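Folding a Knit or Fleece Top on a Bed
Posted by Gus Villanueva, March 2, 2016

A bed is an adequate folding surface if the cover is pulled tight first. Wrinkles in the cover transfer to the underside of the fold and shift the edges out of line. Smooth the cover from the head of the bed toward the foot, then work near the middle, where the mattress is flattest.

1. Lay the garment face down, full length, with the neck toward the pillows. Flatten it from the center outward. Do not pull on the hem.

2. Fold one side in by a third. Lay the sleeve straight down along the fold. Repeat on the other side. The outer edges should be parallel.

3. Fold the bottom hem up to the middle, then fold again to the neck. Thick fabric will not hold a third fold.

Maroon garment on the patchwork cover, at different moments:
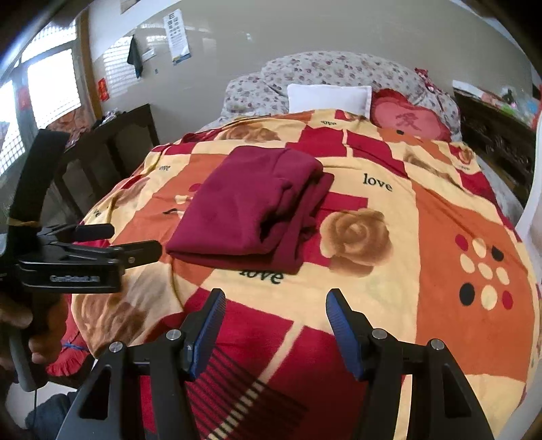
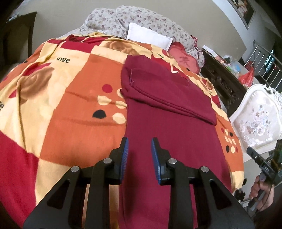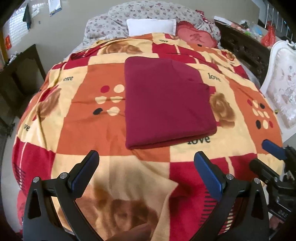 4. Press the stack with both palms for a few seconds. Soft knits keep a rounded corner whatever is done to them, and ironing the fold is not recommended.

5. Check the lower edge. If the layers step out by more than the width of a finger, open the last fold only and redo it. Going back to step 1 is rarely needed.

6. Lift with one hand under the stack and one on top. Store with the thick folded edge facing out.

For drawers under the depth of a hand, skip the second fold in step 3 and file the garment flat. Hooded tops need a different sequence: fold the hood down over the back before step 2, then proceed as written.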